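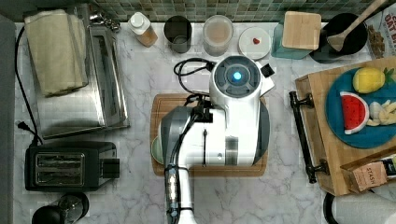
Print this page | E-mail this page

About Clidora

Clidora is a small research group working on how robot arms learn household tasks from people. Ekaette Ojo and Aqeel Zaidi started it in a rented unit behind Moriarty Street, and there are now eight of us.

Our main project is Maro, a training method for handling objects in ordinary kitchens. A person guides the arm through a task, and the policy learns from those recordings. Most of our demonstrations are short – 25 seconds or less – and we keep the failed ones, labelled as failures.

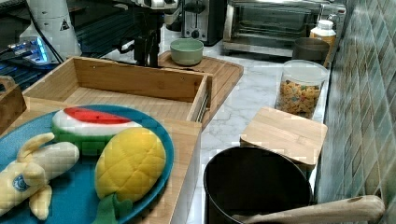
Léonie Besson runs data collection. Her rule is that the bench gets rearranged between sessions, so the policy can't lean on where things were last time. With 2000 demonstrations, Maro coped with new layouts far better than our earlier method, Vurham, did on the same data. It still has trouble with soft objects that fold when gripped.

Placement tests are how we compare one version with the next. Jarlath Brennan scores each attempt on whether the object ends up where it was asked to go and stays there. A small bowl on a bamboo cutting board is a typical target.

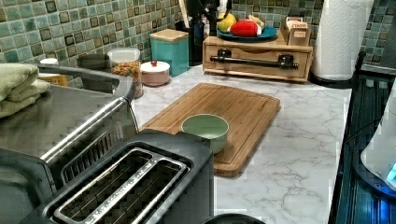

We welcome visits from students and other labs in July. Write to Éabha Ó Conaill to arrange a time.

Print this page | E-mail this page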